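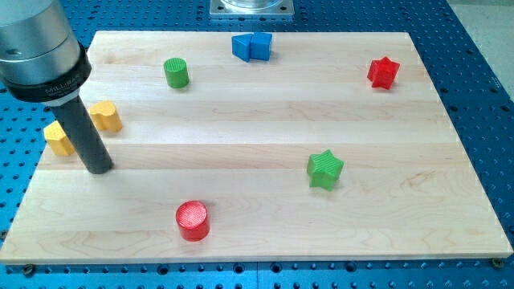
How long does the ferry take from Hakport to Jendano? Five hours if the tide is with you, and most of a day if it isn't.

My aunt told me that when I rang to say I was coming over to clear out the shop. She gave it as an answer to something else. I had asked whether she was sleeping.

I took the early boat in July. There were three of us on deck, and the other two were a couple arguing quietly over a thermos. Inside, the heater was on and the windows had fogged, so I stayed out by the rail with my collar up. The Cevia is an old boat and she rolls. The man at the kiosk sold me a cheese sandwich and told me to eat it before the heads, and I did.

My uncle had sold paint, rope and fishing tackle in Jendano for as long as I'd been alive. When he died my aunt locked the front door and went on living upstairs. She had not been down since. She said the stairs were bad for her knee, but she walked to the wharf to meet me, and the wharf road is steeper than any stairs.

"You've got thin," she said.

"You haven't."

She liked that. She took my smaller bag and we went up the hill.

The shop smelled of turps. I opened the blinds and found the order book on the counter with the pencil still in it. The last line was for a tin of marine white, to go to Ambaye on the mail truck. It had a tick beside it but no price.

"Did that go?" I called up.

"Did what go?"

"The white for Ambaye."

She was quiet for a bit. Then I heard her on the stairs, one at a time, holding the rail. She came round the counter and put on his glasses, which were on the shelf by the till, and read the line.

"He'd have ticked it when he wrapped it," she said.

We found it under the bench in brown paper, with the address on it in his square capitals. There was 341 dollars in the till and an unpaid power bill for 1000. She put the money in her cardigan pocket. The bill she folded and handed to me.

"They'll have bought some somewhere else by now," I said.

"They might have."

The mail truck left from outside the pub at half past three. I said I would carry the tin down. She said it was her shop — she had never called it that before — and she got her coat.

I stood in the doorway and watched her go down the hill with the parcel held against her chest. A man came up the other way and stopped to talk. She pointed back at me, and he lifted his hand and kept walking until he reached the step.

"Are you open?" he asked.

I asked him what he was after. He wanted ten metres of rope, and I went to look for the knife.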